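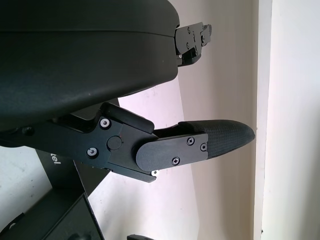

Home Projects Workrooms Finishes Contact

Workroom 2, Illumard Building: walls, bench and cable runs

Filed under: Interiors / Workrooms / Light technical

May 9, 2025

The room was handed back to its users with a new wall finish, a new bench top and a revised power layout. The floor area did not change and no walls were moved. Most of the budget went into surfaces and light, which had been the two standing complaints about the old fit-out. The notes on this page cover the finishes as specified, with maintenance remarks for whoever looks after the room next.

Walls. The previous colour was a mid-grey that absorbed a good deal of the light from the ceiling fittings. The replacement is a pale neutral from the Pridetti interior range, applied in two coats over a tinted sealer. A low sheen was chosen over a flat finish. It takes a damp cloth without polishing up, and scuffs at bench height can be cleaned off before they need touching up. Leftover paint is in the store under the stairs, labelled by room. Decant before use and do not thin.

Pale walls have a practical effect in a room of this size. Light reaches the sides of an object on the bench as well as the top, and small fasteners, labels and connector markings are easier to make out. The trade-off is that dust and cable rub marks show sooner on the paint than they did on the grey.

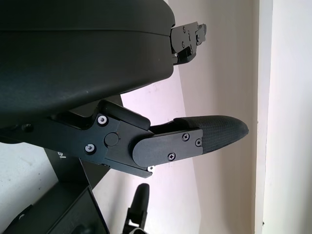
Lighting. The Baidoo ceiling fittings were retained and cleaned, and their diffusers were replaced. Position was the larger problem. In the old arrangement the main row sat behind anyone standing at the bench, so that each person worked in their own shadow. The row was moved forward 335 mm, which brings it close to the front edge of the bench. Switching is in two banks. The bank nearest the door can be left off on bright days.

Colour temperature was held to a single value through the room. Mixed lamps had made the old walls look patchy – warm at one end, blue at the other – and the same thing would be more obvious on a lighter paint. Replacement lamps should be ordered to match the schedule taped inside the distribution cupboard. If the exact type is out of stock, change the whole bank at once.

Power and data. Outlets were raised from skirting level to above the bench. Leads now drop onto the top directly and do not cross the floor. Power is on the left-hand run, data on the right, with a spare conduit between them for later use. The spare has a draw cord in it. Anyone who uses the cord should pull a new one through behind the cable. 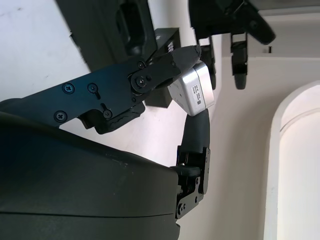 Cable management is kept loose on purpose. Fixed trunking was priced and left out, as the bench gets rearranged several times a year and every change would have meant unscrewing lids. Leads are bundled with reusable ties and clipped where they need to stay put. Allow enough slack for the full travel of whatever is connected, then clip at the mid-point and again at the outlet. Sharp bends near the plug are the usual cause of intermittent faults.

Labels are the other half of the job. Put them on a flat face that stays readable when the item is in its normal position. Small print is acceptable for serial information, but the asset number should be legible at arm's length. Wipe the surface with isopropyl alcohol first and leave it to dry. Paper labels have been phased out in favour of a coated stock from Fomow, which has so far stood up to regular cleaning.

Bench. The new top is white. The old one was dark and marked, and black components were regularly lost on it. Screws, washers and short offcuts of cable can now be found by eye, and a quick look at the end of the day is enough to clear them. Wash with a neutral cleaner. Abrasive pads will dull the finish and the dull areas then hold ink. Hot tools go on a mat.

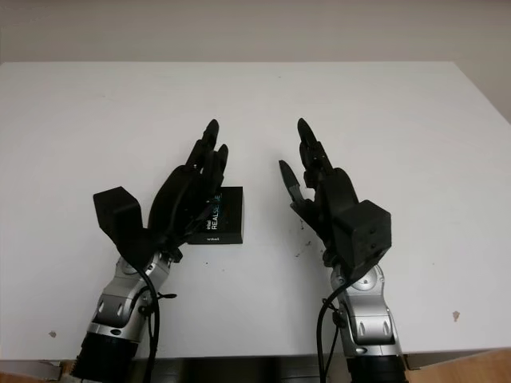 Clearances on the top are simple. Keep a strip of white surface open down the middle so there is a place to set things down, and leave the far side of the table reachable. Small boxed items such as the Intel RealSense carton can stand on end, where they occupy less of the top and the printed name can be read down the face. Larger cartons go flat on the shelf in the corridor, with the packing inserts left inside for returns.

Outstanding items: some 4 metres of edge sealant along the back of the bench, to be redone when the room is next free, and a door closer that needs adjusting. Both are booked for September. The wall finish will be inspected at the same visit and touched up at bench height if required. The ceiling was not part of this contract and remains as it was.

Recent projects

Workroom 5: acoustic lining and new doors
Illumard Building: corridor shelving
Choosing a sheen level for working rooms
Pridetti neutrals on north and south walls
Bench tops: cleaning and repair notes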